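히클리 순찰로봇, 바퀴 구동부 교체하고 운행 재개
입력 2023년 2월 13일

히클리 단지의 야외 순찰로봇 ‘시르네라리’가 구동부 정비를 마치고 다시 운행에 들어갔다. 운영사 스카센은 왼쪽 앞바퀴의 허브 베어링과 회전수 센서를 새 부품으로 바꾸고, 차체 앞에 달린 거리 센서의 고정대를 다시 맞췄다고 밝혔다. 정비는 단지 안 작업실에서 했고, 시험 주행은 로봇이 평소 다니는 길에서 했다.

시르네라리의 누적 가동 시간은 정비 입고 당시 1,064시간이었다. 왼쪽 앞바퀴 쪽에서 소음이 난다는 기록은 지난해 10월 점검표에 처음 나온다. 그때는 그리스를 보충하고 볼트를 다시 조이는 데서 그쳤다. 이후 같은 바퀴의 회전수 값이 나머지 바퀴와 조금씩 어긋나기 시작했고, 곧은 길에서도 차체가 왼쪽으로 쏠려 스스로 방향을 고치는 일이 잦아졌다.

정비를 맡은 미르얌 판 다머는 바퀴를 떼어 손으로 돌려 보는 순간 베어링이 원인이라는 것을 알았다고 했다. 걸리는 느낌이 분명했고, 안쪽 고무 패킹이 한쪽만 닳아 모래가 들어가 있었다. 회전수 센서의 자석 링에도 긁힌 자국이 있어 함께 교체했다. 부품은 아르츠에서 받았다. 베어링은 재고가 있었으나 자석 링은 규격이 맞는 것이 올 때까지 기다려야 했고, 그동안 로봇은 작업대 위에 올려 둔 채였다.

조립을 끝낸 뒤에는 바퀴를 지면에서 띄우고 15분 동안 무부하로 돌렸다. 온도와 전류를 기록한 다음 방향을 바꿔 한 번 더 돌렸다. 네 바퀴의 전류 값이 서로 비슷하게 나오는 것을 확인하고서야 차체를 바닥에 내렸다.

시험 주행의 첫 구간은 직선 구간이다. 조향 보정을 끄고 300미터를 저속으로 달리게 한 뒤 출발선에서 그은 기준선과 얼마나 벌어지는지를 쟀다. 보정을 끈 상태에서는 바퀴 사이의 작은 차이가 그대로 드러난다. 첫 주행에서는 여전히 왼쪽으로 흘렀다. 확인해 보니 새 자석 링에 맞춰 바꿔야 할 펄스 값이 제어기에 예전 숫자로 남아 있었다. 값을 고쳐 입력하고 같은 구간을 다시 달렸고, 두 번째 결과는 기준 안에 들어왔다.

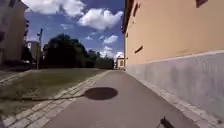
황토색 건물을 따라 곧게 이어지는 아스팔트 길. 오른쪽 아래 검은 부분은 로봇 몸체의 일부다.

거리 센서 고정대는 당초 정비 목록에 없던 항목이다. 바퀴를 갈면서 차체를 수평대에 올렸더니 고정대가 아래로 5밀리미터 처져 있었다. 이 정도 처짐이면 가까운 곳에서는 티가 잘 나지 않지만 멀리 갈수록 측정점이 바닥으로 내려간다. 헤이스 더 한은 기존 고정 나사를 모두 빼고 풀림 방지 와셔를 넣어 다시 체결했다. 나사마다 머리에 흰색 표시선을 그어 두었기 때문에 다음 점검부터는 공구를 대지 않고도 풀렸는지 알 수 있다.

고정대를 손본 뒤에는 바닥 인식도 새로 맞췄다. 평평한 작업실 바닥에서 기준값을 잡고, 밖으로 나가 포장면이 다른 곳에서 같은 값을 비교하는 순서다. 알갱이가 드러난 거친 포장에서는 매끈한 아스팔트보다 측정값이 더 흩어진다. 더 한은 이를 장애물로 읽지 않도록 필터의 폭을 한 단계 넓혔다가, 낮은 턱을 놓칠 수 있다는 지적이 나오자 다시 반 단계 줄였다. 최종 설정은 시험 구간의 턱 앞에서 로봇을 여러 차례 세워 보고 정했다.

카메라 쪽은 크게 건드리지 않았다. 렌즈 덮개를 닦고 연결선의 피복을 살폈으며, 차체 진동 때문에 단자가 흔들리지 않도록 선을 묶는 위치만 옮겼다. 작업 기록에는 묶음 끈을 너무 조이지 말라는 메모가 붙었다. 지난번 정비 때 끈을 바짝 당겨 선이 꺾인 일이 있었다고 한다.

마지막 시험은 정지 시험이었다. 나무와 벤치가 있는 길에서 광장 방향으로 천천히 보내고, 원격 정지 단추와 차체의 비상 정지 단추를 번갈아 눌렀다. 제동 거리는 두 경우 모두 운행 기준을 충족했다. 다만 원격 정지 신호가 한 차례 늦게 들어온 기록이 있어, 스카센은 통신 모듈의 안테나를 다음 점검 항목에 올렸다.

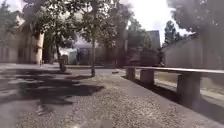 그리어 멘지스는 바퀴 소음이 점검표에 적힌 지 한참 지나서야 분해가 이뤄진 점이 아쉽다고 했다. 소음 항목에 ‘보충 후 관찰’이라고만 쓰여 있고 언제까지 관찰할지, 어떤 값이 나오면 멈출지는 빠져 있었다는 것이다. 멘지스는 회전수 차이가 일정 수준을 넘으면 운행 예약이 자동으로 막히도록 해 달라고 요청했다.

스카센은 이 요청을 받아들여 제어 프로그램에 경고 단계를 두기로 했다. 첫 단계에서는 담당자에게 알림만 가고, 둘째 단계에서는 그날 남은 순찰이 취소된다. 기준값은 앞으로 모이는 주행 기록을 보고 정한다. 그 전까지는 담당자가 매일 첫 순찰 전에 네 바퀴의 값을 직접 대조한다.

점검표 양식도 바뀐다. 미커 마스가 만든 새 양식에는 바퀴별 소음과 유격, 패킹 상태, 표시선 어긋남을 따로 적는 칸이 생겼다. 종전에는 ‘구동부 이상 유무’ 한 줄이었다. 떼어 낸 베어링은 날짜를 적은 봉투에 넣어 작업실에 보관하고, 나머지 바퀴를 열 때 마모 상태를 비교하는 데 쓴다.

나머지 세 바퀴의 베어링은 이번에 교체하지 않았다. 판 다머는 손으로 돌려 봤을 때 걸림이 없었고 패킹도 쓸 만했다고 설명했다. 다만 자석 링은 주문할 때 여분을 함께 받아 두었다.

재개 첫 주에는 순찰 경로를 줄여 운행한다. 비가 오는 날은 운행하지 않으며, 새로 끼운 패킹 주변의 볼트는 첫 주 운행이 끝난 뒤 규정 토크로 한 번 더 조인다. 이상이 없으면 그다음 주부터 전체 경로로 돌아간다.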